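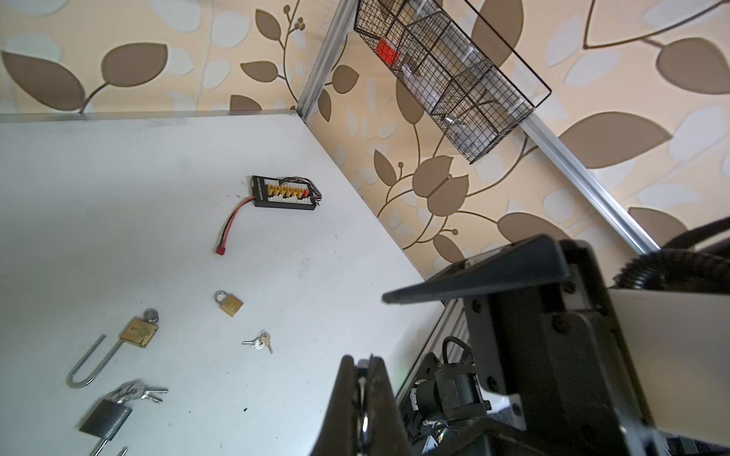
Bláthnaid Tierney
Decorating Editor, Nasbridge Home

How to Paper a Corner With a Big Leaf Print

30 shares
8 comments

Quick one this month, I have a hallway half stripped and paste in my hair. But the corner question keeps coming in, and it's always large prints. Leaves, mostly. Everybody wants leaves right now.

Small patterns forgive you. A leaf as big as your hand doesn't. If it jumps half an inch at the corner you'll see it from the couch every night.

What you need

Paper, obviously. Check the batch number on every roll before you open any of them. Paste — I use Bastex ready-mixed, a bucket of it, stirred. Long level or plumb line. Pencil, not pen, pen bleeds through. Smoothing brush. Seam roller. Snap-off knife and more blades than you think. Sponge, two buckets of clean water. Step stool that doesn't wobble.

Prep

Switch off power to the room at the panel before you take outlet covers off. Fill holes, sand, wipe down the dust, let it dry. Then size or primer. Fresh drywall needs primer no matter what the guy at the store tells you, or you'll pull the face off it when you strip the paper someday.

Look at the corner. Put the level in it. It will be out. Mine was out by so much that I checked the level on another wall first. Older houses are worse but new ones aren't great.

Planning the drop

Hold a length up dry and slide it until you like where the motif lands at the ceiling. Try not to chop a leaf right at the top, a stem is better. Mark the top lightly.

Repeat size is on the label. Cut each length as wall height plus the repeat, plus a little for trimming. You will throw paper away. A big print eats rolls, so buy one extra — same batch! — and keep it sealed so you can return it. I paid roughly 700 dollars all in for my dining room and a good chunk of that was offcuts. Still mad.

Inside corners

1. Hang up to the last full strip before the corner.

2. Measure from the edge of that strip into the corner. Top, middle, bottom. Take the widest one and add half an inch. Cut your strip to that width and SAVE the leftover piece.

3. Paste, fold it on itself, wait. My paper wanted 5 minutes, yours may be different, read the label. Too short and it bubbles, too long and it tears like wet bread.

4. Hang it, push it into the corner with the brush, let the extra wrap onto the next wall. If it wrinkles, snip the wrap at the wrinkle and smooth it flat.

5. Measure the leftover piece. Mark that distance out from the corner on the new wall and draw a plumb line there. Don't skip the line. The corner is not straight, we established this.

6. Hang the leftover to the line so it overlaps the wrap. Slide it up and down until the leaves meet at eye level. Top and bottom might drift a little. Let them.

7. Vinyl won't stick to vinyl with regular paste, so run a thin line of overlap adhesive under the lap. Roll gently. Sponge off the squeeze-out right away, it goes shiny if it dries.

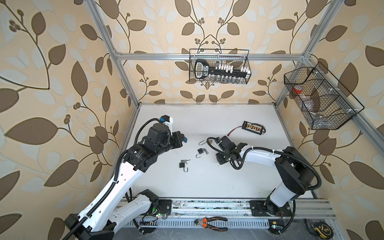

Large leaves, thin stems, berry clusters. Cream background.

Outside corners

Same idea, wrap an inch or so, then overlap with a fresh plumb strip. Tín Cù, who hangs paper for Umgate, cuts through both layers and peels out the waste so theres no ridge. Gorgeous when he does it. I cut into the drywall the first time I tried. New blade, light hand, one pass, metal ruler.

Choosing a print

A pale background hides seams better than a dark one. Dark paper shows a white line at every join, unless you run a matching chalk down the wall first. Thin stems are easier to line up than big solid shapes — match the stem and the leaf follows. Order the sample. I taped up one from Górecki for most of February and changed my mind on it, by morning light it went pink.

If a seam lifts

Small brush, dab of seam adhesive, press, wipe, leave it alone. Don't keep checking it. A bubble that's still there after it drys fully can be slit with a fresh blade along the edge of a leaf, so the cut is hidden, and pasted back down.

Ceilings next month if the hallway is done.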